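Stacking and storing tableware in a small shared kitchen
Project report, Csenge Fülöp, 28 Feb 2007
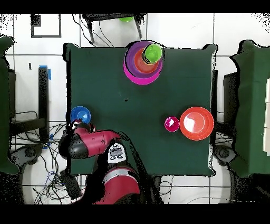
The shared kitchen at Stokden has one wall cupboard for crockery and it is too small. The inside of the shelf is 40 cm wide, and the gap above it is 265 mm, so bowls have to go inside each other or they do not go in at all. My project looked at which order of stacking people use and whether a fixed order would save space. I did the sorting on a square table with a dark green cloth over it. The stack near the far edge has a wide magenta plate at the bottom, then a purple bowl, an orange-red bowl and a small lime-green bowl on top. The blue bowl, the large orange-red bowl and the small magenta cup are still separate.

1. Method

I asked the residents of the Damutside corridor to put the crockery away as they normally would, then measured the height and width of each stack with a steel rule. Each person had one go, with a limit of 90 seconds. I did not tell them what I was measuring until afterwards. The cloth was kept on the table for every session to cut down the noise, although it moved about and had to be straightened between people.

The tableware came from two sets, Sipos and Terkine. The Sipos bowls have a steeper side. I expected them to sit deeper in each other than the Terkine ones, but I had not checked this before starting.

2. Results

Most people began with the largest piece and worked upwards. A few made two short stacks side by side, and these were too wide for the shelf once the door was closed. Mixing the two sets made less difference than I expected. What mattered more was the rim. A bowl with a broad rim stops on the rim of the one below if they are close in size, and the stack gains height without holding any more.

The top piece was often off centre. When a small bowl leans to one side it takes up more room at the top, and one stack caught on the door frame for this reason.

Cups were the main problem. Five people put the cup in last and three of them balanced it on the top bowl, which made the stack too tall for the gap.

3. Recommendations

Plates at the bottom, bowls by size, smallest bowl last. Cups should go on hooks under the shelf. A label inside the door would be enough to remind people.

4. Problems with the project

I only tested one cupboard. The sessions in August had fewer people because most of the corridor was away, and I should have recorded who was left-handed.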